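Skindton Fine Art and Antiques Fair, preview day
June 2026

I went for the marine pictures, as I do every year, and came away with a catalog and sore feet. The organizers promise 212 dealers under one roof. Plenty of those were selling lamps.

The hall is a former rope works, which suits harbor scenes well enough, but the lighting is brutal on varnish. At the Haugland stand I spent a long while in front of a small oil of fishing boats at low tide, unsigned, labeled "circle of" a painter whose circle seems to grow every time I visit a fair. Signe Haugland was pleasant and let me see the back. The canvas had been relined, the stretcher was newer than the picture, and an old label had been trimmed so that only the last two letters of a name survived. She thinks it is northern, before 1890. I think the sky was painted by someone in a hurry, and perhaps a good deal later. She wanted 600 for it. I have paid more for worse, so I said I would come back after lunch. By then it had a red dot.

Two aisles over, Cistis had a wall of watercolors in matching gilt frames. I distrust matching frames. The best sheet, a breakwater in morning light, had foxing along the top margin that the mat nearly hid, and the catalog entry said "very good condition."

Jonatan Wallin gave the afternoon talk, on dating marine paintings from their rigging. He was worth the 10 at the door, though he made it sound easier than it is. Painters copied old prints all the time, and a correct topsail proves only that somebody owned a book. I asked about that. He said it was a fair point and moved to the next slide.

Melemik, the auction house, was handing out free valuations near the exit. The line was long and the valuations were short.

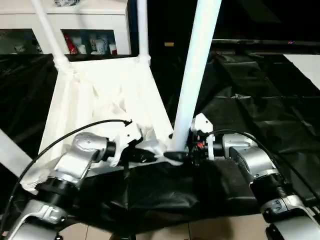 I did buy one thing, a pencil study of moored barges, lot 297 in the fair catalog, with a decent paper trail back to a family sale. The date on it is in a different hand. I'll be looking into that before I hang it.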